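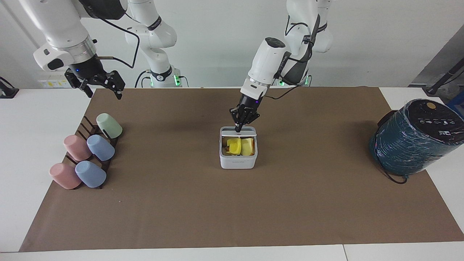
Table Mats and Small Containers – FAQ

Trerno store help. Quick answers, mostly the stuff we get emailed over and over. Updated July.

SIZES AND FIT

What sizes do the mats come in?
Four. Small, medium, large, and the big one, which is called Prasilby on the order page. Measurements are on each product page under the price. Please check them against your actual table, with an actual tape measure.

Should the mat cover the whole table?
Up to you. Most people leave a strip of tabletop showing at the sides and front, and we think it looks better that way. Brown on a white top looks good with a border. Edge to edge is fine too, but the mat shouldn't hang over. Overhang curls, and then sleeves catch on it.

My table has a seam. Does that matter?
Not if the seam is flat. If one side sits higher than the other you'll feel it through the mat, and small things will rock. Either level the table or slide the mat over so the seam is out in the open.

Can you cut one to size for me?
No, sorry. You can trim it at home. Metal ruler, fresh blade, a few light passes. Trimmed mats can't come back, so measure first.

Can I put two side by side?
Yes. They'll butt up ok but you will see the line.

COLORS AND FINISH

Which brown is it?
Just the one brown. Plain, matte, no pattern. Screens make it look redder or grayer depending on the screen. If you're matching it to something, ask for a swatch, they're free.

Is there a glossy version?
No. We had samples of one and the glare from overhead lights was awful.

White things on brown – do they show up?
Yes, that's half the reason people buy the brown. A little white plastic tub on a white table is easy to knock over or lose track of. On the brown you see it right away. Same goes for buttons, screws, beads, pills, whatever you sort. Dark stuff is the opposite, so if you mostly handle dark parts get the cream.

SETTING UP

It came rolled and won't lie flat.
Normal. Roll it loosely the other way for a minute, then lay it out and put books on the corners overnight. Don't iron it. Don't use a hair dryer either, we've seen the results.

Which side goes up?
The one without the label.

It slides around.
Wipe the tabletop and the underside, let both dry completely, try again. Nine times out of ten it's dust. If it still moves, a strip of removable mounting tape at the back edge will hold it.

Where should I put the containers?
Near the middle if you're working out of one, so you can reach it from either side. Along the back if you have several. Don't line them up on the front edge, your forearm will find them.

CONTAINERS

Are the small containers included with the mat?
No, sold separately. Kollberg range, singles or packs of 8.

Do they come with lids?
The packs do. Singles don't, but you can add a lid at checkout. One lid fits all the small ones.

Are they OK for food?
Dry snacks, fine. We don't sell them for the microwave or the freezer so please don't.

They tip over when empty.
They're light. Put something in the bottom – a few coins, a flat stone – or press a bit of putty underneath. Putty peels off the mat, go slow.

Can I write on them?
Grease pencil wipes off. Permanent marker doesnt, so use masking tape if your going to change your mind later.

CLEANING

How do I clean the mat?
Damp cloth, drop of dish soap, wipe again with plain water. Let it dry before you put anything back. No bleach, no scouring pads, no washing machine.

Stains?
Coffee and tea come off if you get to them the same day. Ink usually leaves a ghost. Glue: let it dry and pick it off, rubbing it wet only spreads it.

Can I put something hot on it?
Use a trivet. Not covered if you don't.

Does it smell?
A bit, out of the tube. Open a window. Gone in a couple of days.

ORDERS AND RETURNS

How much is shipping?
Free over $75. Under that it's worked out at checkout from your zip code. The big mat ships in a long tube and costs a little more.

What's the item number for the big brown one?
2263. Put it in the search box, quicker than scrolling.

Can I return it?
Yes, if it's clean, untrimmed and rolled back up in the tube. Rolled, not folded. Folded mats keep the crease forever and we can't resell them. Containers can come back if the pack is unopened.

It arrived dented / creased / wrong color.
Send us one photo of the mat and one of the tube and we'll ship a new one. Keep the tube till then please.

Do you have a store I can visit?
No store, but the Mbwambo warehouse does pickup, mornings only. Order online first and wait for the ready email. They can't take payment there.

Out of stock – when's it back?
If the page has a "tell me" button, it's coming back. If it doesn't, it isn't.

Do you sell the white table?
No. Any flat table works.

Still stuck? Use the contact form and put your order number in the subject line. Emails without one go to the bottom of the pile.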